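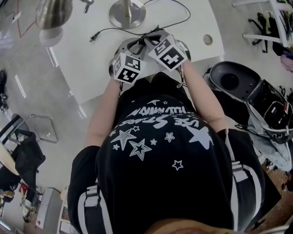
Ticket opened 5 March 2019
Product: Drosix label maker software
Site: Tindall warehouse, Vultadcombe
Status: Open, waiting on customer

Hello again, and thank you so much for the patient write-up you sent over — it saved me a good deal of back and forth. I've read all of it twice, including the part about the old Trakton printer, which I remember well from your last ticket in November.

So, as I understand it, labels print fine in small batches, but once you send a job of more than 100 the text begins creeping down the label, and by the end of the roll the bottom line is missing altogether. You've already swapped the roll and cleaned the print head, so please don't do either of those again on my account!

I tried a job of 2000 here with your template and got the same creep, starting at around 30 labels in. Your template has the gap between labels set to 3 mm, and the rolls you listed have a smaller one. Each label is off by a hair, and it adds up.

Could you please try the following when you have a quiet moment:

Open the template and choose Page Setup.
Change Gap to Detect Automatically and save under a new name.
Turn the printer off, wait a little, and turn it back on with the lid closed.
Send one long job and keep the last few labels.

If they still drift, send me a scan of those labels along with the log file from the Drosix folder. I'll leave the ticket open in the meantime, and there's no hurry at all on my side.

Warm regards,
Drosix Support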